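Before You Buy the Arm, Buy the Hands

When Rima Awad took over operations at Ornance, a cleaning contractor that looks after offices and a handful of old hotels, she inherited a spreadsheet with one very large line in it. The line said "robot." There was a price next to it, a question mark next to the price, and nothing else.

"I stared at that question mark for most of October," she told me, laughing, over the second of what would be several coffees. "I kept thinking, a robot and what else? Does it come with anything? Who teaches it where the sink is?"

If you have ever bought a boat, or a horse, or a really good oven, you will know where this is heading. The machine is the part everyone talks about at dinner, and the rest of the money goes out quietly behind it - cables, spare fingertips, storage, a place to practice, and above all the hours of patient people showing how a job is done. Rima's first draft had 2,000 hours of demonstration work in it, and she thought that was padded. Her colleague Eero Kettunen, who had planned a similar program at Verkley, gently suggested she leave it alone.

What he did want her to change was the order. His advice was to start with hand-held grippers, one pair per person, and put off the arms until there was something worth teaching them. A pair is light on the budget and easy to replace, and a person wearing an ordinary shirt can stand over an ordinary toilet and work a green cloth along the inside of the rim with one gripper while the other waits open. The patterned marker cubes at the base of each one let the software follow how the hands move.

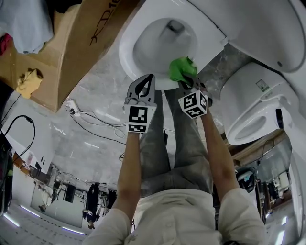 What goes on the list

Rima's revised plan is a friendlier document than the first, and she was kind enough to walk me through it. Grippers come first, with a spare set, and then the fixtures. She was surprised by how much she enjoyed shopping for toilets. You want more than one shape, she says, as well as lids that open the way lids open in real bathrooms, and a floor you don't mind people standing on all day.

Cloths are a bigger line than you'd expect. She allowed for 275 in the first stretch and wishes she had gone higher, and she'd tell anyone to order several colors while they're at it. Power is the other one. Leen Aoun, who keeps the books, now asks for outlets and cable covers on every plan before she will look at the total.

Then there is the arm itself, which Rima has moved to the second year. She has quotes from Ahuja and Lurkemier, both good for two more months, and she is in no hurry with either of them. "I'd like to know what I'm asking it to do," she said, "and I think we're getting there - one bathroom at a time."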